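Soup Weather and Other Confessions

6 min read

May, early, before the birds have properly got going

I have been up since before five because my head was full of my grandmother's handwriting. I know how that sounds. Let me back up.

My cousin Jovita Tovar sent me the box. THE box, the one we all thought had gone missing when the house on the hill was sold, and which has apparently spent 13 years on top of a wardrobe under a stack of beach towels. It came yesterday afternoon wrapped in so much tape that I had to go at it with the bread knife. Inside were letters, a rubber-banded pile of church bulletins, one baby shoe (whose??) and two diaries, both green, both in that tiny slanting script of hers that looks like grass in the wind.

So that was my evening gone. I meant to answer emails and I meant to fold the sheets, and instead I sat on the floor with my back against the radiator and read until my legs went dead.

What gets me is how little she says! I was expecting, I don't know, feelings. Grandma crossing an ocean, Grandma getting married in a borrowed coat, all the stories she told us at the table with her hands flying around. And the diary says "Rain. Mended blue curtain. Letter from Elena, she is well." Then the next day, "Rain again. Potatoes." One word! Potatoes! I laughed so hard I had to put it down, and then I got a bit teary, because I could hear her saying it.

There is one entry I keep going back to. It's a summer one, and she writes that she walked down to the river with "L." and that they stayed until the mosquitoes won. My grandfather's name was Walter. There is no L. in this family that I know of. I texted Jovita right away and she wrote back with a whole line of exclamation points and then, a minute later, "could be Lucille from the bakery," which, okay, fine, probably it was Lucille from the bakery. But I'm allowed to wonder.

I've been thinking about my own diary, too (hello, diary). I've kept this thing going on and off since I was 14, and if anybody ever opens a box of mine they are going to need a chair and a strong drink. I go on and on. Pages about a haircut. A full chapter on whether I should've said something to the woman at the DMV. Grandma covered the birth of my mother in 7 words, I counted them twice, and one of them was "Thursday's," crossed out.

Maybe I'll try it her way for a week. Although look at me, I'm already halfway down the page and I haven't even gotten to the weather.

Weather: gray. Windy. The neighbor's recycling is all over the sidewalk again and I picked up the worst of it in my slippers.

What else. I called Mom at lunch and read her some of the potato entries and she went very quiet and then asked me if there was anything about the dog. There was! There's plenty about the dog. The dog gets more ink than anyone. He ate a hat, he had a bad paw, he was "a disgrace at Easter." Mom remembered the hat. It was brown felt with a little feather and it belonged to the priest, and she told me the entire story while I ate crackers over the sink, and I wish I'd written it down while she was talking, so I'm doing it now. The priest was very nice about it. He wore a knit cap home.

Then I cooked, because reading about all that plain food made me want some. Potatoes, naturally, plus carrots and the last of the leeks.
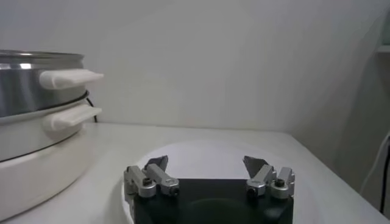
Steel on top, white underneath, handles out to the side.

I used way too much pepper. I ate a bowl of it standing up and another one sitting down with the second diary propped against the fruit bowl, which I know is a terrible way to treat an old book. I did wipe my hands first.

The second one is harder to read. She'd switched to pencil and it's rubbed off in places, so whole weeks are just a gray shine with a word poking out here and there. "Bus." "Walter's cough." "New stamps." I held some pages up to the lamp and got a little more out of them. Jovita thinks we should scan everything before it fades any further, and she's right, and I've told her I'll do the green one with the torn spine if she'll do the letters.

Okay, it's past ten now and my eyes are going. Tomorrow: scanner, stamps, sheets (still not folded). Ask Mom about Lucille.

Filed under: Days, Family, Old Paper

Recent entries
The coat I should not have bought
Mom's tomatoes, a disagreement
A very long wait at the dentist
Trying to like jogging again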